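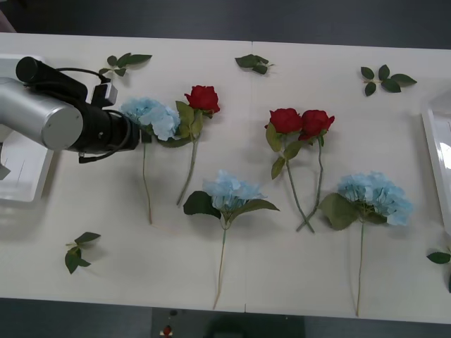 The Flower Table

a short story

By the time the kettle had boiled, Rekha Uniyal had laid the roses and hydrangeas out again, and scattered the leaf sprigs among them the way you might throw bread to ducks.

"You're making it pretty," said Tùng Vi from the desk by the window. "It isn't meant to be pretty. It's meant to be different from last time."

"It can be both," said Rekha, and moved a rose so that its stem lay across its neighbour's, which pleased her a good deal.

She had come to Semico in March, after the shop closed. She'd had that shop for longer than she liked to say, and when the advert asked for somebody patient with good hands she had supposed they wanted her for the reception desk. They wanted her to hold a pair of handles and guide the arm, over and over, down to a stem and up again and across to a tray, so that one day the arm might manage it by itself. Each go was saved as an example. The order, for a firm called Oveo, was for 200 of them by the end of the week, and every single one had to be done by a person who meant it. That was how Tùng had put it to her on her first morning, and she had gone home and repeated it to her sister on the telephone, because it seemed such a nice thing to say about a job.

"Ready?" he asked.

"Blue one first. The one on the left."

She took the handles and breathed out, and brought the gripper over the top of the flower. It was a silly thing, she knew, but she never could go at a bloom head on. You took a flower by the stem, and you took it low enough not to bruise anything, even when it was made of cloth and wire (or whatever these were made of, she had never asked) and couldn't be bruised if you sat on it. Her mother had taught her that over a bucket in the back of the old Papadopoulos market, and she had taught it to every Saturday girl she ever had, the good ones and the hopeless ones alike.

"You always stop there," said Tùng. He had turned his chair round to watch. "Just before you close. There's a little wait in all of yours. I saw it when I went through the files last night."

"Oh dear. Is it wrong? I can hurry up."

He thought about it for so long that she nearly put the handles down.

"The last lot we trained has picked it up," he said. "I ran it after you'd gone home. It went over to a rose, and it waited, and then it took hold down by the leaves. I thought it had got stuck. I was halfway out of my chair."

Rekha looked at the arm, and then at the hydrangea under it, and found she had to clear her throat.

"Well," she said, "leave it in, then, if Oveo don't mind."

"I shan't tell them if you don't. Go on, I'm recording."

She went down for the stem.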